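Our Gray Worktop, September 2026

Well, the craft room finally has a proper surface in it! If you've been following along you know I've been cutting, gluing and sewing on an old door laid over trestles since we moved into the house on Bastos Lane, and my back has had plenty to say about it. I picked the color from a little Titer sample card that lived on the fridge all winter, and I went back and forth on it until my family stopped answering me.

This page is the gallery part — not many pictures, more of me talking, as usual. If you only want to know about the paint, skip down a bit.

THE COLOR

It's called Irov Gray and I would call it a gray with a drop of green in it. On the card it looked like plain old gray (a bit boring, even) but spread over a big area it goes cool and almost silvery where the light is good. I had a warm beige in mind back in December and I'm so glad I dragged my feet.

THE FINISH

Matte, matte, matte. The shiny one was cheaper but I know what glare does to me when I'm threading a needle. I gave it 2 thin coats with a foam roller and left it alone for seven days, which nearly killed me. The paint and the roller kit came to $59, and I have enough left in the can for the window shelf.

THE SANDING

I used 800 grit between coats and went slowly, in big lazy circles. My arms ached but I love the feel of it now, and fabric slides across it beautifully.

THE BIG EMPTY STRETCH

My favorite part, and the reason I wanted one wide top instead of two small tables. 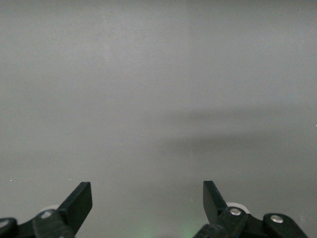

I'm trying hard to keep it clear between projects, which means the button jars have gone up on the shelf and the pattern box now lives underneath. Next up is the Ernarska quilt, the one with all the tiny triangles, and I'll want every inch for laying out the rows. I still need a lamp for the evenings too — something with a long arm, I think, that clamps on at the back.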